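December 27, 2018

I slept until nine, which I have not done since April. When I woke up the radiator was making its small knocks and the street was very quiet. In Harkley almost everybody goes away between the holidays. I made coffee and sat down with my grandfather's letters, as I had promised to my mother on the phone.

There are 118 of them. He wrote to my grandmother from the ship and later from the boarding house in Vurkham, always in pencil and always on both sides of the paper. My plan is to type one letter every evening, first in his own language and then in English for the cousins who cannot read it. Yesterday I did two and today only one, but it was a long one. He describes a dinner at the house of a Mr. Moldovan, where he did not know which fork he should take, so he waited and looked at the lady across from him. She was waiting also. I laughed out loud at this, alone in my kitchen.

His handwriting gets worse when he is tired. There is one word I have been trying to read since Christmas Eve. It could be "harbor" and it could be "brother," and the sentence is good with both. I sent it to Floor, who has better eyes than me, and she answered that it is surely "butter." So now I have three possibilities.

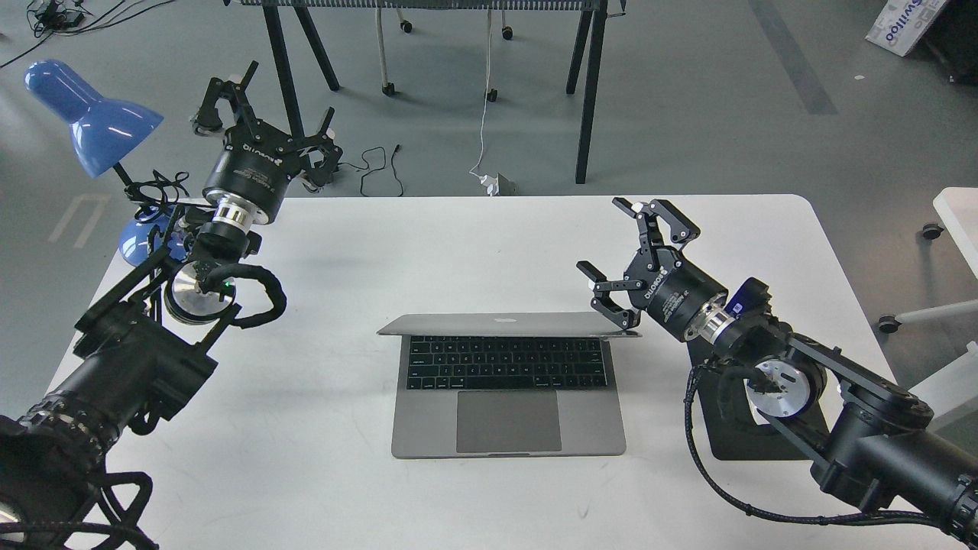 He paid 759 for the crossing, but he does not write in which money, and I don't know where to look for this. Kristof says the shipping companies kept lists and that many of them were saved. I will write to the museum in Budley after New Year. My last message to them was too polite, I think, and they did not understand that I was asking a question.

In the afternoon I walked to the canal and back. It was cold with a thin sun. I met Mrs. Dekker's son Luuk with his new bicycle, and he showed me how the bell works, many times. I bought bread, onions and the good mustard. The baker wished me a happy new year already, and I was not sure if it is correct to say it back so early, but I did.

For the evening I made soup from the rest of the chicken. I put too much pepper again. Gervasio called while I was eating and we talked for almost one hour about his knee and about whether he should sell the house. I said he should wait until spring. He said that I always say this, and it is true.

Tomorrow I want to start with the letters from the second winter. They are tied with a brown string and I have not opened them yet. I also must call the dentist and bring back Costel's ladder.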